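Search posts
Search

Yasaman Yazdani
A few posts on carpet, sofas and where the cords go. We've had the front room at Granum open as a sitting area since May and people keep asking me what we put down and whether we'd do it again.

Short version: yes to the carpet, mostly yes to the seating, still working on the cords. 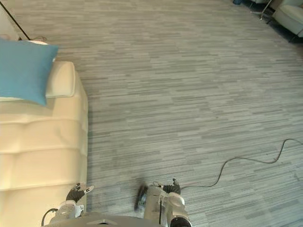
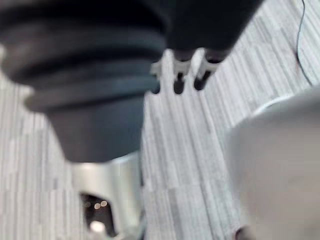
Carpet first. I wanted something that could take chairs being dragged over it and wouldn't show every crumb by noon. Plain colours were out. We had a plain charcoal in the old room and you could see lint on it from the doorway. A streaky grey with light and mid tones mixed together is much more forgiving, and it sits well with cream upholstery, which I was worried about. The samples looked colder than the floor does.

Selma Radonjić did the measuring and she told me to order over 30 extra square feet. I thought that was too much. We used most of it around the doorway and the heating vent, so she was right and I've told her so.

On direction: decide which way you want the streaks to run before anyone opens the glue. Go and stand where people will come in. Lines running away from you make a room look longer. Lines running across make it look wider. We argued about this for most of a morning and I'm not going to reopen it here.

The sofa. It has a channelled seat, the kind with padded rows and a seam between each one. Comfortable, looks good, but things fall into the seams. Crumbs, pen lids, one earring so far. You need the narrow vacuum attachment and you need to go along each row, not across them. It takes me 18 minutes if I do it properly.

Cream is less trouble than I expected. I dab marks the same day with a white cloth and cool water, no soap to start with. Coloured cloths can leave their own colour behind. Don't rub. If it's still there once it's dry, then try a little mild soap in the water.

The blue pillow is the cheapest thing in the seating area and gets the most compliments. It came from Flillik. I ordered three and sent two back, one is enough against that much cream. It slides off the bolster whenever someone sits down hard.

The white armchair was already ours from upstairs. Touran Arabzadeh thought white and cream would clash. I don't mind it. They're far enough apart that you don't compare them.

Now cords. A long thin cord across open carpet is easy to miss when the floor is streaked grey and the cord is grey too. That's the one real drawback of this pattern and I didn't think of it when I was choosing. On a plain pale floor you'd see it straight away.

What I'd do if starting over: put in one more outlet on the sofa side. We were quoted $188 for it and I said no. Now I'd say yes.

In the meantime, run cords along the wall where you can and take up the slack behind the sofa with a fabric tie. Don't put a cord under carpet or a rug, ever. It can overheat and you won't see the wear. If it has to cross a walkway for a while, use a proper floor cover in a bright colour.

Amirhossein Dehghan asked about chair legs denting the pile. Yes, they do, a bit. Move the chair a hand's width every few weeks. For an old dent, lay a damp cloth over it, leave it for an hour, then lift the pile with your fingers or the edge of a spoon. Check with whoever made your carpet first if it's wool. Ours isn't.

Also asked: would I get the channelled sofa again. I'd get the same colour with a flat seat — easier to clean, and you can set a tray on it.

Mohsin Hayat is looking for side tables for us, something low with a rounded edge that will fit beside the bolster. If you've bought from Rezaei and it has held up, let me know. I'd like to have one in before the weather turns and everyone comes inside with hot drinks.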